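Hand-held gripper pair loses its hold on smooth, tapered parts

Durnley Shared Workshop – Member Help Pages
Category: Robotics and automation
Posted November 8, 2021

Testley_Bench

Our group is building a pair of hand-held grippers in the shared workshop at Durnley. Each unit has two jaws, a handle and a cable that runs back to the bench. The operator holds one in each hand and carries out ordinary table tasks, and the recorded motions are to be used later on a fixed arm.

The units perform acceptably on flat items. The difficulty arises with smooth items that narrow toward the top. In October we completed 60 trials with a tapered white piece, and the jaws lost their hold in 7 of them. In each case the piece moved downward out of the jaws as it was being lifted. The jaw faces are bare.

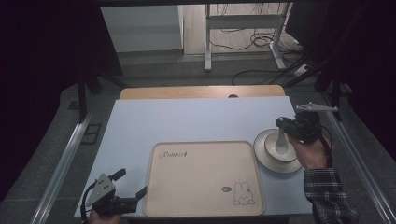 Right-hand unit closed on the tapered piece; left-hand unit open.

We have already increased the closing force by one step. This marked the surface of the piece and did not reduce the number of failures. We would prefer to keep the present jaws, as the mounting plates on top were drilled to match them. Advice is requested on the following points: whether a pad material would be sufficient, and whether the shape of the jaw face should be changed as well.

Schumacher_Line

The behavior described is to be expected. When two flat, parallel faces close on a cone that is narrower at the top, contact is limited to a small area, and part of the closing force pushes the item down and away. Additional force increases that push along with the grip.

It is recommended that the pads be changed before the jaws. Silicone sheet, 4 mm thick and of a soft grade, should be bonded to each face with a primer suited to silicone. Common household glue will not hold it. The sheet should extend to the very tip of the jaw. The faces should be wiped with alcohol before each session, as dust from a shared room reduces the grip considerably.

If failures continue, a shallow vertical V-groove may be cut into one pad only. The groove centers a round item and provides two lines of contact on that side. Cutting both pads is not advised if the units must also pick up thin, flat items.

Please also confirm that the two jaws meet squarely. A unit that closes at the tip first will perform poorly on any tapered shape – this can be checked with a strip of paper held at several heights.

Any change to the pads will alter the closed position of the jaws. The zero point must be set again, and trials recorded before the change should be stored separately.

Lestau Member

Foam tape works. We used it on our own build and did not need anything else. It wears out after 200 cycles or so and must then be replaced.

Testley_Bench

Both replies are noted with thanks. The paper test showed that the right-hand unit closes at the tip first. The hinge screws will be adjusted, and silicone sheet has been ordered for both units. The October trials have been moved to a separate folder.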